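Unit 4: Printed cotton and how the pattern gets there

Read this before the practical. Bring an apron and something to write with.

## 1. Repeats

A printed cloth is one small drawing used many times. The drawing is called the repeat. On furnishing fabric the repeat may be as tall as your arm. On tablecloths and dress cotton it is usually small, and small motifs are the most forgiving to cut and sew because a slight mismatch at a seam hardly shows.

There are three layouts you should know by name:

- **Block (or straight) repeat.** Each unit sits directly beside and below the last, like tiles on a wall.
- **Half-drop.** Each column starts halfway down its neighbour. The eye travels diagonally and the joins are harder to find.
- **Tossed.** Motifs face all ways. There is still a repeat, but you have to hunt for it.

To find a repeat, choose one odd-looking motif and measure to the next identical one, first along the selvedge and then across. Write both figures down. Students often measure only one way and then order too little cloth.

## 2. Printing methods

**Block printing** is done by hand with a carved block, one colour at a time. The sample from Hedlund in the teaching folder was printed with a block 21 cm wide. Look for the small overlaps where one impression meets the next.

**Screen printing** pushes colour through a mesh. Flat screens leave a faint line at the join if the operator is careless. Rotary screens are cylinders and run without a break, so the repeat can't be taller than the distance round the cylinder.

**Digital printing** works like an office printer. It suits short runs. The Sternham workshop will print 25 metres as one order, while the Dallik mill won't set up its rotary machine for less than 800.

## 3. Pale grounds

A pale ground is the base colour of the cloth with the motifs printed on top. It is cheaper to produce than a dark ground, which needs either dyeing first or a heavy layer of print. A heavy layer stiffens the cloth and cracks along folds.

Turn the cloth over. If the back is much lighter than the front, the design is printed. If both sides are equally strong, it is more likely to be woven in.

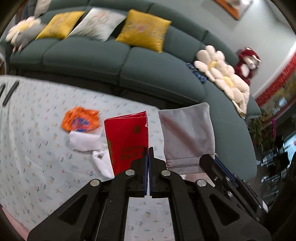
Small motifs on a pale ground also hide crumbs and light marks better than plain white does, which partly explains why they have stayed in use for table linen. Wash them at the temperature on the label and dry them out of strong sun. Iron on the reverse.

## 4. For the practical

Work in pairs. Each pair takes one length from the box marked Idument and fills in a sheet with:

1. the layout
2. the repeat in both directions
3. the number of colours, counting the ground
4. the likely printing method, with your evidence

Sample 573 is fragile and stays in its sleeve.

Hand sheets to Ignacio Cáceres at the end of the session. Anyone who misses it can use the folder in the November reading week, but the samples must not leave the room.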